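Chapter 7
How Much Should We Trust a Planet Count?

By the end of this chapter you should be able to say what a survey of planets has counted, what it has missed, and how much of its final answer was put in by hand.

7.1 A number with a history

Most books on planets around other stars get to a sentence of this kind within a few pages: "Small planets are common." It may well be true. But the sentence began life as a list of dips in starlight, and a good deal happened to that list before anyone called it a fact about the galaxy.

Take the Sekbridge survey, which we will use through the whole of this chapter. Its telescope watched 3,000 stars and looked for the slight dimming that occurs when a planet crosses in front of its star. The software flagged 1,162 dips. After the team had thrown out starspots, pairs of stars that eclipse each other, and faults in the detector, 109 were left. Later checks with a second instrument brought the list down to 98.

Students tend to look at the last number and treat the ones before it as housekeeping. We ask you to do the reverse. The step from 1,162 to 109 was made by people and by code that people wrote, using rules that could have been set a little tighter or a little looser. Catinca Olteanu, who led the sorting, wrote in her notes that two of the rules were "chosen because they looked sensible on the plots." That is an ordinary way to work. It is also a reason to be careful.

7.2 What a transit survey cannot see

A planet shows up in a transit survey only if its path happens to cross our line of sight. For a planet close to its star the odds are fair. For one as far out as the Earth is from the Sun they are poor, well under one in a hundred. A survey that finds mostly close-in planets may be telling you about planets, or it may be telling you about geometry.

Size matters too. A small planet blocks little light, and if the star flickers, the dip can be lost altogether. So the missing planets are not a random sample of all planets. They are small, or far out, or circling restless stars — and often all of these at once.

The usual cure is to add fake dips to the real data, run the search, and see what share of the fakes comes back. If half the fakes of a certain size are found, each real planet of that size is counted as two. Niamh Rafferty's group did this with a program called Ident, and their corrected totals were a good deal larger than the raw ones. Notice what that means. Toward the edge of what the telescope can do, most of the planets in the final tally were never seen by anyone.

7.3 Patterns, and the wish to find them

Plot planet size against distance from the star and you will see crowded places and bare places. Some of the bare places are real. Others fade when the sizes of the stars are measured again, as happened with the so-called Căpraru gap, a thin strip that drew a great many explanations while it lasted.

The trouble is that our eyes are too good at this. Bands, rings and lanes turn up wherever there is enough texture to look at, and a pattern that seems to call for a cause may have a dull one, or none that bears on the question. 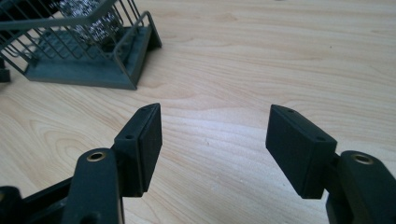

Figure 7.1 Wood grain on a tabletop, with long oval rings and wavy bands.

Ashraful Marikar suggests a test that costs very little. Before looking at the real plot, make twenty plots from made-up planets scattered by a smooth rule. Mix the real one in and ask a colleague to pick it out. If the colleague cannot, there is no gap worth a paper yet. We have tried this with our own classes and been embarrassed more than once.

A harder question is what to do when the gap passes. Theories of how planets form and drift have many loose parts, and most can be adjusted to leave a hole where a hole is wanted. Agreement reached after the fact should count for less than a forecast made in advance — we return to this in Section 7.6, with the Rastemwood models.

Before you read on

1. List the steps that took Sekbridge from 1,162 dips to 98 planets. Which would you most like to see repeated by another team, and why?
2. Suppose Ident's fake dips were smoother than real ones. Would the corrected count come out too high or too low?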